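Urnen: coded interviews on academic career moves

README, version 2
Last revised 16/09/2019

Overview

Urnen is a set of coded interview segments with people who changed discipline after finishing a doctorate. The segments come from semi-structured interviews held in English, Italian and Spanish. Participants had trained in anthropology, geography or sociology and were employed, when interviewed, in a department outside their home field: management, public health, engineering or law.

The release contains 1283 segments. A segment is a continuous stretch of speech by the participant, cut where the topic changes. Interviewer turns are kept only where the answer cannot be read without them.

Files

segments.csv: one row per segment, UTF-8, comma separated, quoted fields
participants.csv: one row per participant, coarse categories only
codebook.txt: definitions and inclusion rules for all codes
memos/: analytic memos written during coding, plain text

Fields in segments.csv

seg_id: unique, stable across versions
part_id: links to participants.csv
lang: en, it or es
text: transcript in the original language
text_en: English translation, empty when lang is en
code_1, code_2: primary and secondary code; code_2 may be empty
coder: GC or RS

Coding

The codebook has 7 top-level codes: entry, method, supervision, publishing, teaching, belonging, exit. Gonzalo Carrasco drafted it from the Messina interviews. Ravindran Shetty then applied it to the remaining material and split "method" from "publishing", which had been a single code in version 1. All segments coded before the split were read again and recoded.

Both coders worked independently on a shared subset. Disagreements were settled by discussion, and the settled code is the one in the file. The original codes for the shared subset are in memos/overlap.txt. Coding was done in Forka, our in-house annotation tool; its project files are not part of the release.

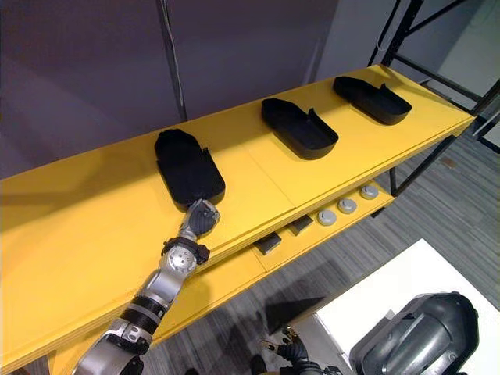
Segments marked "belonging" need some care. In version 1 the code covered any mention of colleagues. It now applies only where the participant speaks of being or not being a member of the new department. Passing references to office space, lunch or mailing lists are coded under "entry" if they concern the first year, and are otherwise left uncoded.

Anonymization

Names of people, universities and towns were replaced with bracketed tags such as [PERSON] and [CITY]. Job titles were reduced to 5 levels. Dates of appointment are given as a range. Participants were sent their transcripts in February and could strike any passage. Struck passages are marked [REMOVED] and were not coded.

Known problems

Translations in text_en are working translations and have not been checked by a second reader.
Line breaks inside quoted fields confuse some spreadsheet programs. Import the file with a CSV parser.
Law departments are thinly represented. Do not compare them with the others.
The Zonadden pilot interviews used a different question guide and are excluded.

Use

Free for research and teaching. Do not attempt to identify participants or link the records to staff directories. When quoting, give seg_id and the version number. Corrections to codes should cite the codebook rule they rely on.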